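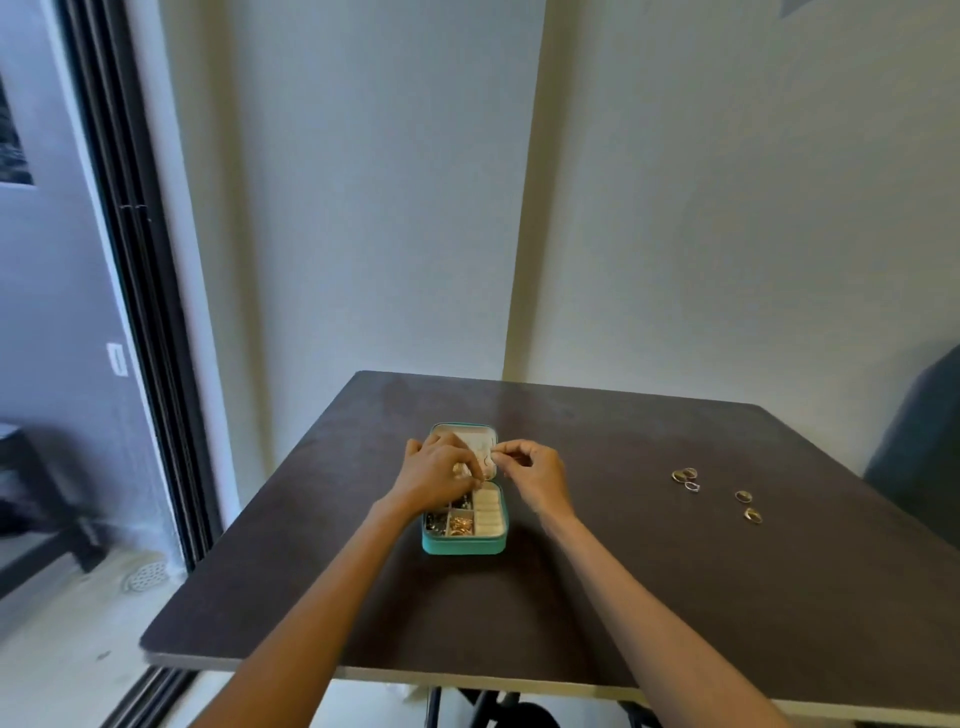
How do you organize a small travel jewelry box so the chains don't knot?

Posted by drastus_attic, 16 Mar 2021

Okay, I need help from people who are neater than me. I have one of those little zip-up jewelry cases, teal on the outside and cream on the inside, with a panel for earrings in the lid, some open compartments in the bottom and a row of padded ring rolls down the right side. I love it. I've had it since November and I use it every day, not only for trips, because my apartment is small and I don't have a dresser with a nice flat top to put a real jewelry box on.

The trouble is that I've never had a system. My chains and pendants go in one compartment and they've turned into a dark and silvery lump that I can't pull a single necklace out of. Next to that is the gold pile, which is hoops and little chains all mixed together, so every time I want one hoop I get a chain hanging off it like a fishing line. Meanwhile the ring rolls sit there with nothing in them, because I take my rings off at the table and leave them on the table. I know. I KNOW.

This afternoon I finally sat down with the whole thing open in front of me and started on the earring panel, taking things on and off and trying to work out what should live there. I got my rings out where I could see them and then I kind of froze up. Do the hoops go on the panel or in a compartment? Do necklaces belong in a case like this at all? I have a wedding trip coming up (four nights, one carry-on) and I'd like to bring most of it with me without spending the first evening in the hotel room picking at knots with a pin.

Other things that might matter:

I'm not going to buy a big standing organizer. There's no room and I'd fill it with mail.

My budget for this is $11, which is what's left on a gift card. If the answer is free, even better.

Most of what I own is costume stuff, plus a few pieces from my grandmother that I'd be really sad to scratch.

How do you all do it? And has anyone managed to get a bad chain knot out without breaking the chain?

trekanura_beads

Oh, I have the same kind of case in a different color and I went through exactly this! Let me tell you what I do, and you can take whatever parts are useful.

Start with the knots, before you decide where anything lives. Tip the chain compartment out onto something flat and smooth. A dinner plate is good, and a plate with a rim is better, so the tiny pendants don't roll onto the floor. Open every clasp first. People skip this and then wonder why nothing comes loose, but half the time a clasp has grabbed somebody else's link. Then put a small drop of baby oil on the worst part of the knot and work it with two sewing needles, pushing outward from the middle. Don't pull on the ends, you'll just make it tighter. When it's free, wash the chain in a little dish soap and let it dry all the way before it goes back in the box. Leave out anything with pearls or glued-on stones, oil and soap aren't kind to those. For your grandmother's pieces I'd do the needles dry, and if a knot looks really bad, pay a jeweler to do it. (The repair counter at Nasrallah, near me, only charged me for one of the three I brought in. I think they felt sorry for me.)

Now the fun part. Hoops go on the earring panel if they're light enough. Hook each pair side by side so you can see both at once. If a hoop is heavy and drags the panel forward when you shut the lid, it goes in a compartment. Studs I put through the panel with the backs on, always, every time, even when I'm sleepy.

Chains: straws! Cut a paper drinking straw a bit shorter than half the length of the necklace, run one end of the chain through it, and close the clasp on the outside. It can't wrap around itself anymore. Cut them short enough for your compartment, and for a long chain just double it before you thread it. A box of 50 straws will do you for years, and you'll have plenty of change from your $11.

And please use the ring rolls! I was a table person too. What fixed it for me was leaving the case unzipped and open on the table in the evening, so putting a ring in the roll was no more work than putting it down next to it. Push each one in upright with the stone facing up, and give the ones with raised stones a bit more space so they don't rub against their neighbor. Your grandmother's rings will be much happier in padding than sliding around on a tabletop with your keys.

For the wedding trip I'd lay out your outfits first and pick jewelry to match them, then take out everything else. I know you said most of it, but a half-full case travels so much better than a stuffed one. Zip it closed, turn it upside down over the bed and give it a little shake, then open it and look. If things have moved around, fold up a clean washcloth and lay it on top of the compartments before you zip. And carry it with you, don't check it!

rirus79

plastic wrap. lay the necklace flat on a sheet of it, another sheet on top, press down all around, roll it up. ugly but I've never had a knot. I don't bother with the earring panel, mine all go in a pill organizer

maple_and_twine

I mostly agree with the long answer above, though I'd be careful with the baby oil on costume jewelry. I had a plated chain go cloudy afterward. It might have been the soap, I can't swear to it. Try a dry needle first and be patient, put a show on.

One thing I'd do differently is the two compartments. You're sorting by color now, the silvery stuff in one and the gold in the other, and it looks nice but it puts hoops and chains together, and those are the two things that love to grab each other. Try one compartment only for chains (in the straws, or each in a tiny zip bag with the clasp sticking out of the top) and the other only for hoops and bracelets, whatever color they are. I switched mine over last year and I don't dig around nearly as much.

Also, you don't need all of it in there 365 days a year. I keep the pieces I wear in the case and the rest in a cookie tin in the closet, each one in its own little bag - it's a boring tin and I swap things over when the weather changes. With four nights away I'd bring two necklaces and whatever rings you'd wear anyway.

Have a great time at the wedding, and tell us how the knot comes out!

We use cookies to keep you signed in and to remember your settings. By continuing to use this site you accept our cookie policy. Accept | Manage settings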